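When the gripper did not report the truth

Pejman Arabzadeh tests two-armed robots in simulated rooms at Butley, and in August he had a result he did not like. Of 300 table-clearing runs, 69 were marked as successful although the plate was never lifted. "The score was beautiful," he told me. "Then I opened the recordings, and I felt a little sick."

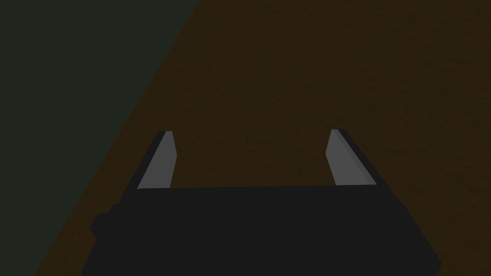

FAULTS AND SAFETY

The wrist view shows the fingers wide apart with nothing between them. In many of the bad runs, Arabzadeh said, the log claimed a firm grip at such a moment. The controller kept the last force value after a reset and read it as new. "It was an old number, six runs old sometimes. The arm believed it and went on."

I asked if this is serious when no real plate can break. He thought for some time before he answered. "The same controller goes to Tilanville, to a real kitchen. There it moves near people. An arm that believes a wrong thing is a safety matter, also in simulation."

Small dishes gave the most trouble. They stand on their edge against a finger, and from the side it is hard to say if the plate is held or only touched.
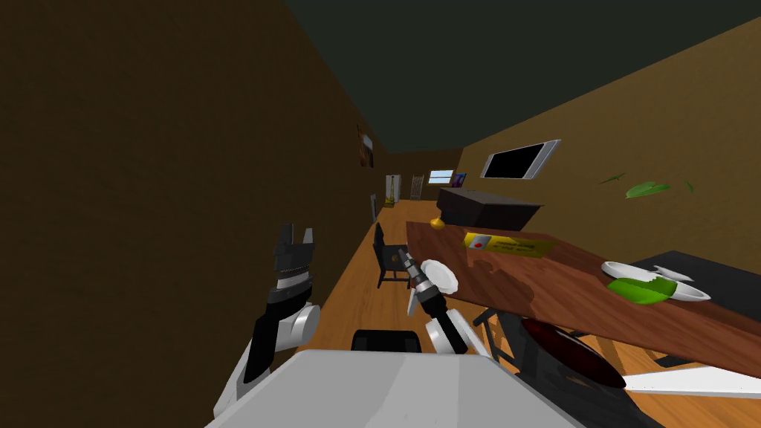
What was changed

The force value is now cleared at every reset, and a run stops if the camera and the log do not agree. His colleagues at Raudsepp repeated 80 of the runs and found no false grip. Arabzadeh still watches the recordings himself — "all of them, with tea."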